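Search this site Enter keywords Go

Two-arm robot trained on 1805 demonstrations learns when to let go

A research group at Braston has reported a training method that lets a pair of small robot arms handle mixed household objects without a separate program for each one. The method, called Flidach, was tested on plastic cups, wine glasses, chess pieces, a wire rack and inflated balloons, and the group's report was released in June.

The work was led by Darren Yeoman, with Radoslava Doležal responsible for the data and the grip model. It builds on Gitari, an earlier control package from the same lab that could repeat a demonstrated movement but had trouble when an object was in a slightly different position from the one it had learned.

Most systems of this type learn by imitation. A person guides the arms through a job, the joint positions and camera views are recorded, and a network is trained to produce similar movements from similar views. The weak point is usually the moment of contact. A recorded hand-guided grasp contains small hesitations and corrections, and a network that averages across many recordings tends to smooth them out. The fingers then close too early, or open before the object is supported.

Flidach treats those moments separately. Each recording is split wherever a gripper changes state, and the short segments on either side of the change are given more weight in training. Long reaches across the table are given less. The network also predicts how far the fingers should be open at the end of each segment, and that prediction is compared with the measured opening 30 times a second. If the two disagree by more than a set margin, the arm holds its position and the segment is planned again.

The arms share one rail along the front of an enclosed table. Objects are set out by hand before each trial, and some are laid on their sides or partly covered by others.

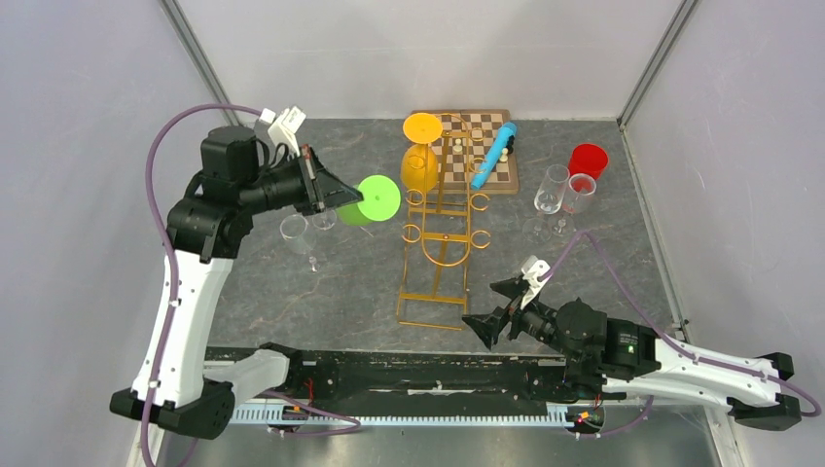
Results

The group collected 1805 demonstrations, all on the same table. In testing, the arms completed 76 per cent of trials in which the objects were placed in arrangements that did not appear in the training data. The Gitari controller, given the same recordings and the same arrangements, completed 30 per cent.

A trial was counted as complete only if every object in the instruction ended up where it was supposed to be and nothing else on the table was knocked over. Under a looser rule, where a toppled neighbour was ignored, both scores rose and the gap between them narrowed. The report gives both sets of figures in its appendix but uses the strict rule throughout the main text.

Transparent objects remained the largest source of failures. The network often judged the rim of a wine glass to be farther away than it was, particularly when a coloured cup stood behind it. Doležal said the error was in the depth estimate and not in the grip model, and that adding more glassware to the training set had reduced it only slightly.

"The fingers were doing what they were told," she said. "They were told the wrong distance."

Soft objects were handled better than the group had expected. A balloon changes shape under very little force and its body gives the fingers no flat face to press on, so the demonstrators were asked to take it by the neck. With the standard training method, the predicted opening for a balloon neck was often closer to the value for a cup wall. Weighting the contact segments brought it down to a usable width.

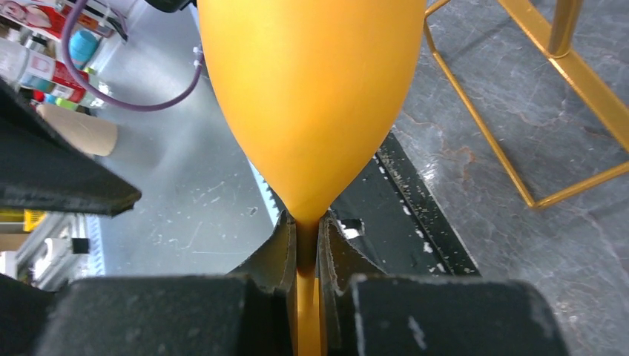 The wrist cameras supplied most of the useful information in the last part of each reach, according to the report. When their input was removed and only the fixed view was kept, the completion rate on soft objects fell sharply, while the rate on upright plastic cups hardly changed. Removing the fixed view had the opposite effect: grasps were still accurate, but the arms were slower to find the next object and more likely to reach for the same one together.

Coordination between the two arms is handled by a simple rule. One arm reserves a region of the table before moving into it, and the other waits. Yeoman described this as a stopgap that costs time on crowded layouts. A learned version was tried and dropped after six collisions between the grippers in its first round of testing.

Training took less time than for Gitari, as the long reaching segments could be sampled sparsely. The group has not yet tested the method on a different model of arm or outside the enclosure, where the lighting is not controlled. Yeoman said both were planned, beginning with a second table using the same arms and a different set of objects.

Comments (4)

tmarlow
Does the 76 per cent include the trials where it stopped to replan? If so I'd like to see the times as well.

Kestrel_9
It does, going by the appendix. Replanned trials count as long as they finish within the limit.

P. Aubin
We've had the same trouble with clear glass. Matte spray on the rims fixed it for us but you can't do that in a kitchen.

tmarlow
Thanks, found the table. The median looks fine, but a few of the crowded layouts are very slow.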